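Talks > Autumn meeting > Speaker notes
Search talks and speakers
Program Speakers Notes Contact

Old floors in small rented homes
Notes for my talk, Felicja Szczepańska

1. Opening
Thank the hosts from Forolmont. Say that I speak slowly and questions are welcome at any time. I will talk about plank floors: what to keep, what to clean, and when to call a carpenter.
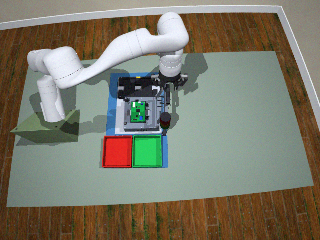 2. What the tenants told us
We received 415 answers in November. Most people complained about noise, and only after that about cold. Read the letter from Ghazala Khokhar (the short version, please, not the long one).

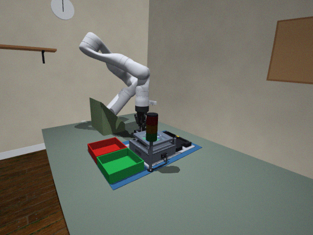

3. Cleaning
Little water, soft brush, mild soap. Test in a corner first. Green marks between boards must be checked before any oil is used. Pause here. Maj-Britt Moen will want to add something about soap.

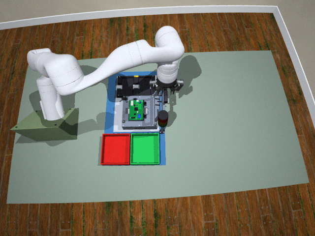

Reddish-brown boards with green streaks.

4. Costs
The house in Mustden paid 3568 for four rooms, sanding included. Explain that the price did not include new baseboards. If somebody asks about Jeveo, their offer came too late for my table.

Colors for walls: keep to two. Pale green is calm beside brown wood, and a strong blue is better in small amounts.
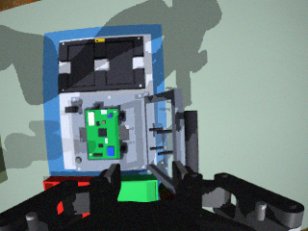
Bright blue against pale sage green.

5. Questions
Give the microphone to Przemysław Kurek. Finish before 9.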